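Mini Washing Machines: Your Questions Answered

Page looked after by Hema Kaimal for the Sareo household pages. Last updated May 4, 2024

Since we put up our little guide to washing clothes in a small flat, the letters have kept coming, and a good many of them ask the same things in different words. I've gathered the commonest ones here, with the answers I'd give a friend over a cup of tea. If yours is missing, do write in and I'll try to add it.

How often should I clean the machine itself?

More often than you'd think, I'm afraid! Soap, fluff and whatever comes off our clothes all cling to the inside of the tub, and with these small machines you can see it happening, especially if the tub is one of the coloured see-through ones. I give mine a proper clean once a month and a quick wipe round the rim in between. Don't forget the control panel, where dust and splashes settle round the knob. Unplug first, please, and wring your cloth out well so that no water runs down behind the timer.

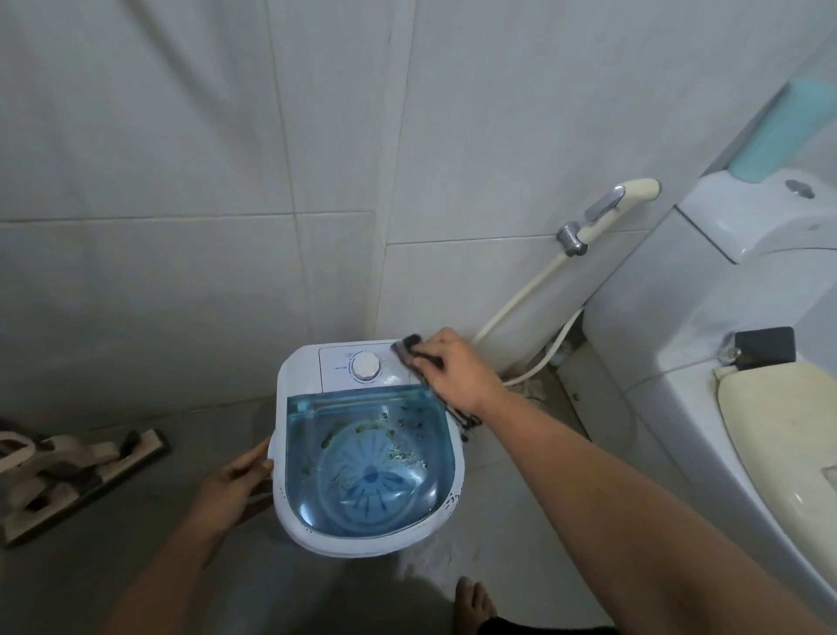 Jagadeesh Nambiar wrote to say that he does the panel before the tub, with the cloth barely damp, and keeps an old toothbrush for the ring of dirt round the knob. He also thinks once a month is too seldom for anybody with hard water, and he may well be right.

What should I use on the grime inside?

Warm water and a little washing-up liquid will shift most of it. For the stubborn greenish-brown sort, make a paste of bicarbonate of soda, leave it on while you get on with something else, then go over it with a soft brush. The disc at the bottom needs the most patience, as dirt gathers between the fins. Please don't use wire wool on plastic. I did once, years ago, and the scratches held the dirt ever after.

Can I keep it in the bathroom?

Plenty of us do, and in a small flat there's often no other place for it. Choose a flat bit of floor in a corner, leave room to get a mop round it, and keep the plug and lead well away from the shower. The socket should be one meant for a bathroom, so ask an electrician if you aren't sure.

How much can I put in at once?

Less than it looks as though it'll hold. The clothes should be able to turn over freely in the water. Lakshmi Chacko asked about checked shirts and other things with dark dyes, and my advice is to wash them by themselves the first few times. Shake each piece out before it goes in, go through the pockets, and undo any knots or rolled-up sleeves.
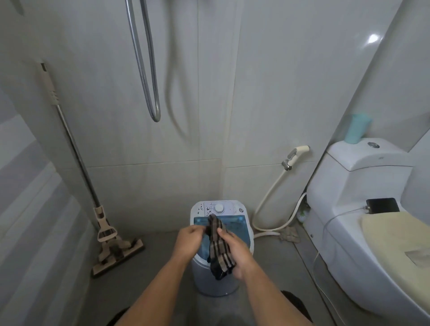

A plaid cloth held up over the washing machine, with the floor mop to the left.

Do socks and small things need a bag?

They don't need one, but I like a net bag for baby socks and anything with strings. Otherwise small dark things have a way of hiding under the disc or turning up inside a pillowcase. 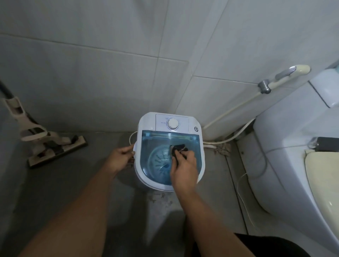
One small dark piece of fabric in the hand, and the blue lid down.

Should the lid be left open afterwards?

Yes, until the tub is quite dry. Tip out the last of the water, wipe round with an old towel and let the air in overnight. I shut mine at breakfast.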